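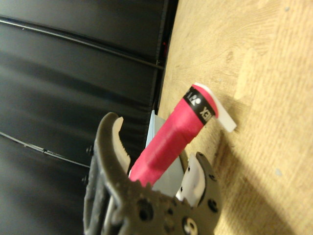 Nigam Well Water Project: progress report to the Clallico Fund

Print this page | E-mail this page

21 July 2025

Prepared by Aslak Vik, field coordinator

It has been a terrific half-year for the well water work, and we're really pleased to be writing to you with results in hand. Your grant let us test private wells for arsenic and manganese across the Nigam valley, where most homes are off the town supply and many wells had never been checked at all.

Sampling

We set out to sample 100 wells and have done 79 so far. The remaining wells are mostly on the upper road past Jirkier, where the spring washout kept us off the gravel until June. Halvard Strömberg has since rebooked those visits, and the owners have been very good about it (several offered us lunch!).

Results to date

Six wells came back over the guideline for arsenic. All six are drilled into the same grey shale on the east side, and the shallow dug wells nearby are fine, so we now have a much better idea of where to look next. Owners got their results by phone first and then by letter, along with advice on filters and on using another source for drinking and cooking. Boiling doesn't remove arsenic, and we put that in bold.

Manganese is more of a nuisance than we expected, with stained sinks and laundry up and down the valley. We'd love to say more on this once the repeat samples are back from the lab at Pratutico.

Budget

Spending is on track. Lab fees were lower than planned, and we would like your approval to move the savings into 30 repeat tests at neighbouring wells.

Next steps

Finish the upper road, run the repeats, and hold an open evening at the Jirkier hall in October.

This site uses cookies to remember your settings. Accept | Manage

Recent items
Reading your well test results
Choosing a filter for arsenic
Jirkier road access update
Booking a sampling visit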